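Home / Kitchen Handling / Support / Frequently asked questions

Wunivine Kitchen Simulation Kit – FAQ

Last updated: Tuesday, July 23, 2024

These are the questions we get most often from catering firms, colleges and small labs looking at the Wunivine kit. If yours is missing, write to the support desk at the address at the foot of the page.

What is Wunivine?

Wunivine is a software kit from Caltetti for teaching and testing robot arms on kitchen jobs before you try them on a real counter. You get a set of simulated kitchens, a library of food and household objects, a two-finger gripper model and the tools for recording and replaying runs.

Do I need to own a robot?

No. Plenty of customers use the kit for months before they buy an arm. If you already have one, you can load your own arm and gripper model in place of ours, as long as you have the maker's model files.

What comes in the standard licence?

26 kitchen layouts, 700 objects and seven ready-made tasks, such as picking up an item, opening a drawer and clearing a worktop. The licence covers one site. Extra layouts are sold separately under the name Zetusstead and can be added at any time.

How does the gripper view work?

Each run can be recorded from several cameras at once. The gripper view looks out between the two fingers, with part of the gripper body always showing along the bottom. Most people use it to check how an object is lined up, as the room cameras are too far back for that. 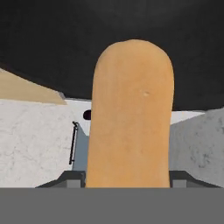

Gripper view in a simulated kitchen, with a tan, round-topped object between the fingertips.

As you would expect, the view gets crowded when something large is close to the gripper. Worktops and cupboards behind it may be partly hidden. If your task depends on seeing past the object, record a room camera as well. You can switch it on under Run settings, then Cameras.

Can I tell from one still whether the grasp is good?

Not reliably. A fingertip can look as if it is against an object when there is still a small gap. Use the contact log, which lists each touch by time and finger, and play the run back from a side camera if the log looks odd.

Are the objects soft or hard?

All objects in the standard library are rigid. A roll will keep its shape however hard the fingers close on it. Soft objects are planned for the February release and will be free to anyone with a current licence.

Can I change how surfaces look?

Yes. Worktops, walls and cupboard fronts can be set by hand or changed at random between runs. We suggest leaving the random setting on for training and off for testing, so that your results can be compared.

Will something that works in the kit work on my own arm?

Sometimes, and rarely the first time. Lighting, friction and small errors in the arm all make a difference. Ailbhe Hegarty on our support desk has written a short guide to moving a task over, and it comes with the download. Please read the section on force limits before you start.

What sort of computer do I need?

A desktop with a recent graphics card will do. The kit also runs without a screen on a server – useful if you want to leave a long batch going overnight. Laptops are fine for replaying runs but slow for training.

Is there a trial?

There is a 45-day trial with every feature switched on and four of the layouts. We don't ask for card details. Work saved during the trial opens in the full version.

Do you offer training?

Yes, through Geraghty, our training partner. Olaia Ibarra runs the beginners' course online, and visits to your site can be arranged for larger groups. Course fees are not part of the licence.

How do I report a fault?

Send us the run file and the version number, which is under Help, then About. A screenshot alone is usually not enough for us to repeat the problem. If the run file is too big to email, ask us for an upload link.

Contact: Wunivine support desk, Caltetti | © 2024 Caltetti. All rights reserved. | Back to top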